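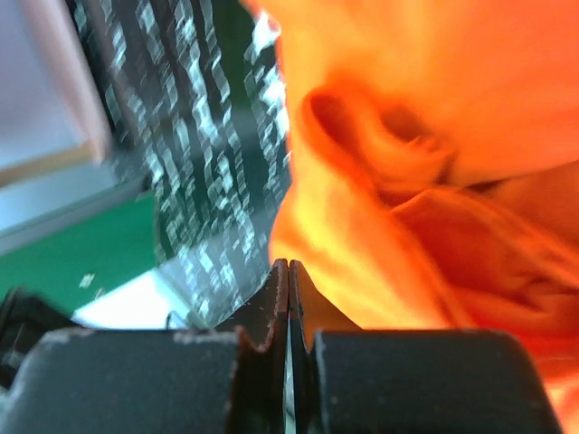 Which way up should a T-shirt be picked up if you want to fold it without starting again? By the shoulders, with the sleeves left to hang until the body is flat.

24 Aug 2024, laundry bench. Valter Myklebust maintains that the hem is just as good. Valter also irons tea towels, so we wrote his view down and moved on.

Folding notes, continued from May. The orange shirt is still the best behaved thing in the pile, and still manages to hide a sleeve under itself whenever it is laid down in a hurry. Pull the sleeve out first, then square the hem. 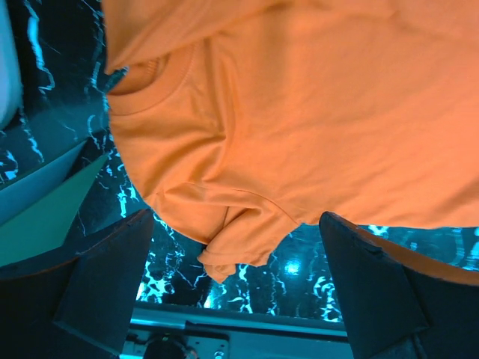 The other way round gives you a neat hem and a lump in the middle, which I have now proved to my own satisfaction more than 4 times.

The black marbled top looks very smart and is a nuisance under the lights. Glare gets mistaken for creases – I smoothed one for a good while before the penny dropped. Rennie wants a plain cloth over it. Cusport quoted 292 for a new top, so a plain cloth it is.

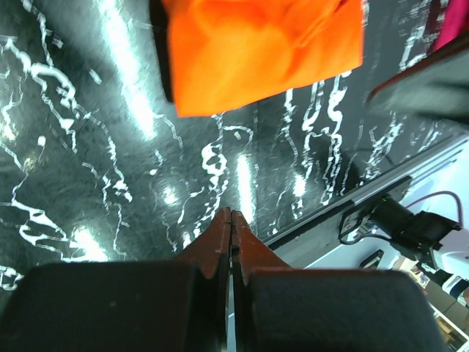 Still to settle: fold in thirds or in half and half again. Thirds stack better on the Inach shelves. Halves are quicker and look it.

Two shirts to refold tomorrow, both Valter's.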